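Do you need a standing mat?

My office job went to a standing desk setup in October, and within a month everyone I worked with had an opinion on mats. I have been reading up on them since, mostly at night, mostly annoyed.

The claim is simple enough. Hard floors are bad for you, soft ones are good, so buy a soft one. Postex sells a mat for $400 that is supposed to take the strain off your lower back. Go looking for what that's based on and you get a page with a graph on it and no numbers along the side. I wrote to ask. They sent me the same graph, bigger.

Kurwood at least publishes something. They had people stand for 2 hours on their mat and then asked how their legs felt. The people knew which mat they were on. They also got to keep it. I'd tell you my legs felt great too.

I don't doubt that a bit of cushion feels nicer than concrete. I've stood on both. What I doubt is the jump from "feels nicer" to "protects your spine", and the way the price goes up every time somebody makes that jump. The Poduval mat is $700 and has a bump in the middle to "encourage micro-movement". I move plenty on a flat floor. I go and get coffee.

The cheap option is interlocking foam, the puzzle-edge kind sold for playrooms and home gyms. Cornside has it in packs and makes no medical claims that I could find, so they're already ahead. My complaints are small ones. Chair legs leave dents in it, crumbs get down into the joins, and the first week it smells like a new shower curtain.
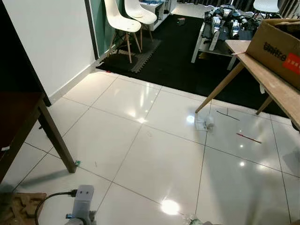
Black and gray foam mats next to shiny white tile.

I used mine for five weeks and then took it up for a week to see if I'd miss it. I missed it a little, in the mornings, in socks. My back felt the same either way — which proves nothing, I know, but it's no worse than the Kurwood study.

What did help was sitting down after lunch. I haven't seen anyone selling that yet, though I did get an email about a stool.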